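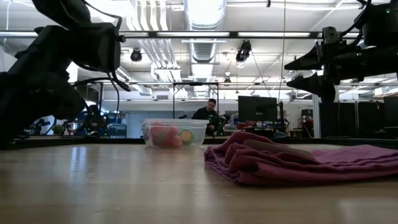 Figure 1. Two arms, a lidded container and a folded cloth on a wooden tabletop.

Week 2 handout: Can it do the chores yet?

Posted Wednesday, January 2, 2019. Read before the first lab session and bring a pencil, since we'll be marking these up together.

Welcome back, everybody. I hope December was kind to you and that somebody else did the dishes. Last time we talked about factory robots, the kind that put the same weld in the same place all day long and never complain. I ended with a question that a few of you took home and argued over with your families, which makes me very happy: if a machine can build a car, why can't it clear my kitchen table?

My short answer is that the car factory was built for the robot and your kitchen was built for you. The longer answer is the rest of this handout.

What counts as a chore

I want us to be picky about this word. For this course a chore is a job with a goal a person would say in one sentence ("put the lid on that," "fold the towel") where the objects aren't held in a fixed spot ahead of time. Loading identical blanks into a press doesn't count. Clearing a bench at the end of a shift does, and so does packing a lunch.

Look at Figure 1 again with that in mind. There's very little on the tabletop, and you'd walk past it at home without a thought. But a clear container and a rumpled cloth are two of the meanest things you can hand to a robot, and they're mean in different ways.

The clear container

Most of the depth cameras you'll meet in this course work by sending out light and looking at what comes back, or by matching up the views from two lenses. Clear plastic is trouble for both. Some of the light goes straight through, some bounces off at an odd angle, and the camera may report the far wall, the food inside, or nothing at all. Now add a glossy table with a bright reflection down one side of it. A person sees the cloudy rim and thinks "box with a lid" right away. A machine might see some pink and green things hovering over the wood.

Then there's the lid. Think about how you open one. You probably hold the box down with one hand, run a thumb along the rim and pull up at a corner, and you feel it start to let go before you see anything move. A two-finger gripper has no thumb! It can pinch, push and hook. If there's no feeling in the fingertips, it has to guess how hard to pull, and a bad guess puts fruit salad on the floor. (I have swept up a lot of practice food in this job. Use plastic food until you trust your code. Then use it for another week.)

The cloth

A box keeps its shape when you move it, so six numbers will tell you where it is and which way it's turned. Cloth won't do you that favor. Every fold and crease is something that can change, and it changes again the moment you touch it. You can't write down "the position of the towel" in any tidy way.

In Figure 1 the cloth is bunched up at the left end and flatter toward the right, with a long flat object lying across the folds. So the order of work matters. If the job is to fold the cloth, whatever's resting on it has to go somewhere first, and lifting it will probably shift the layers underneath. You'd do all of that without planning it. Your program has to decide it, or learn it.

So, can they do it or not?

Sometimes, slowly, and on a good day. I know that's an annoying answer, so let me show you with the practice numbers from our own Drulton exercise, the one you'll be repeating in week 5. The task was to lift a cloth off a table and put it in a bin. We logged 3029 tries in all. The first 400 used one cloth, always laid out flat, and the program looked terrific. Then we took 100 tries where the cloth was simply dropped on the table, and it fell apart. Same cloth, same table, same arm.

That gap is the thing I'd like you to carry around this semester. When you watch a video of a robot folding shirts, ask how the shirt got there. Who put it down? Was it the same shirt each time? Is the clip sped up? Was a person steering the arms from off to the side? None of these make the work fake - steering by hand is a perfectly good way to collect practice data - but they change what you've learned from the video.

Shop floors are a bit friendlier than homes. You can paint lines, pick the bins, fix the lights and tell people where to leave things. My guess is that end-of-shift tidying shows up on shop floors well before anything reliable shows up in my kitchen, and I'd be delighted to lose that bet.

Words to know

Grasp: any hold on an object that's steady enough to move it.
Deformable: changes shape when handled. Cloth, cable, dough, bags.
Teleoperation: a person drives the robot directly, live.
Bimanual: using two arms together on one job.
Reset: putting everything back to the start between tries. Budget time for it, it always takes longer than the try itself.

For next time

Read the Tsoukalas notes on grasping, sections 1 and 2 (skip the proofs for now, we'll do them on the board). Then pick one chore you did this week and write out every step, including the ones your hands did without asking you. Mark each place where you used touch instead of sight. One page is plenty.

Lab groups: the Nasel simulator is installed on the machines in the back row. Log in once before the session so we don't spend the first half hour on passwords.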